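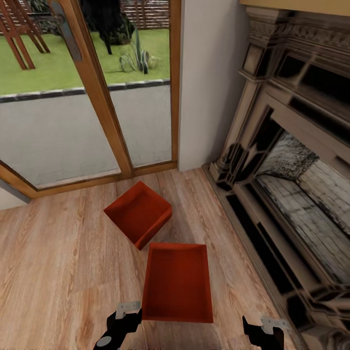

Reshma Mabaso wrote back after I sent her my outline and wanted to know why anyone would sit through a whole talk on moving house when they could just hire people and close their eyes. Fair question, Reshma! I'm going to try to answer it, and if I haven't by the end you can all go get coffee early.

SLIDE 1 — wait for people to sit down. Say hi. Thank Charmaine for the slot.

So I have moved seven times. The last one was from Bremora to Skusside, in July, with a cat, and I'd like to tell you mostly about that one, because it's the one where I finally did things in a halfway sensible order.

SLIDE 2: The 90 day thing

I start 90 days out now. I know, I know. But hardly anything happens in the first month. You walk through the place and open every cupboard, and you write down what you haven't touched since the last move. I had a fondue set that had been through four apartments and had never met any cheese.

(If they laugh, tell the fondue story. If they don't, skip it and go to the closet.)

The closet: pick the worst one first, while you still have energy. Mine was the hall closet. It took me a full weekend and I found my old passport, two umbrellas and a bag of cables for a printer I gave away years ago.

SLIDE 3: Boxes

Small boxes for books. I will say this again at the end. Big boxes are for pillows, lampshades, coats, that stupid beanbag. When I was in my twenties I put all my cookbooks in one enormous carton and it stayed in the old hallway until my brother came over and we emptied it again.

Label the side, and the top too if you feel like it, but always the side, since they'll be stacked. Write the room it's going to, in the new place. "Study" means nothing if the new place doesn't have a study. Ask me how I know.

Open first box: kettle, mugs, toilet paper, phone charger, a sharp knife, sheets. Cat food, in my case. That one rides with you.

SLIDE 4: Money

I paid 1448 for the truck and two people, and then another 200 because I forgot to mention the stairs. Tell them about the stairs! Tell them about the piano, the narrow landing, the neighbor who parks badly. They're going to find out anyway and it's cheaper over the phone.

Pause here, somebody always has a stairs story. Keep it to two people or we'll never finish.

SLIDE 5: Floors and doors

Measure the doors in the new place before you fall in love with where the couch is going. Also the turn at the top of the stairs. I taped the outline of my couch on the floor with painter's tape and stood inside it like a crazy person — best ten minutes of the whole move.

Put down old blankets on the route in from the door. Take them up the same night or you'll be tripping over them for a week.

SLIDE 6: The first night

Make the bed before you do anything else. Before the kitchen, before the internet. Then eat something you didn't cook.

Q&A. Da-eun has the mic. If there's a question about pets, bathroom with the door shut and a sign on it. If it's about moving abroad, send them to Solène, she knows customs forms and I don't.

Small boxes for books.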